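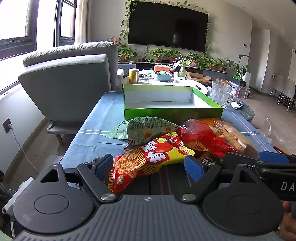 Snack bags and an open green and white box on a striped blue tablecloth, ready for packing.

Grestell Community Pantry Opens July Snack Box Drive

KAMTHORPE — The Grestell Community Pantry will begin its summer snack box drive in July, with a goal of 384 boxes for households in Kamthorpe and the neighboring district of Figueroa. Each box will hold 10 individually wrapped items, among them crackers, biscuits and other dry snacks that keep well without refrigeration.

The drive is supported by Mullason Packaging, which will supply the cartons and cover the cost of local delivery. Last year the pantry gave out 3,960 snack items between the end of the school term and the start of fall classes.

Boxes are packed at home. Households that sign up receive flat cartons and a printed packing sheet, and return the filled boxes to the Grestell front desk. A cleared dining or living room table offers enough space for the work. The pantry asks that bags be laid out and checked before any are placed in the box.

"Many families rely on school meals and feel the gap during the summer months," the pantry said in a statement. "A box of familiar snacks is a modest item, but it is one that households ask for by name."

Packing guidelines remain the same as last year. All bags must be sealed and undamaged, with the ingredient label easy to read. Items with a label in a language other than English are welcome — a short English ingredient list should be taped to the front of the bag. Heavier items go at the bottom, and bags of crackers or thin biscuits go on top so that they are not crushed. Homemade food, glass jars and chocolate cannot be accepted.

Each household may pack up to two boxes. Lids should be left open until the contents have been checked at the front desk, where staff will seal and label the cartons for delivery.

Filled boxes may be returned until 6 p.m. on any day the pantry is open. Sign-up forms and packing sheets are available at the Grestell front desk and at the Figueroa branch library.

About the Grestell Community Pantry

The Grestell Community Pantry provides groceries and seasonal food boxes to residents of Kamthorpe and Figueroa.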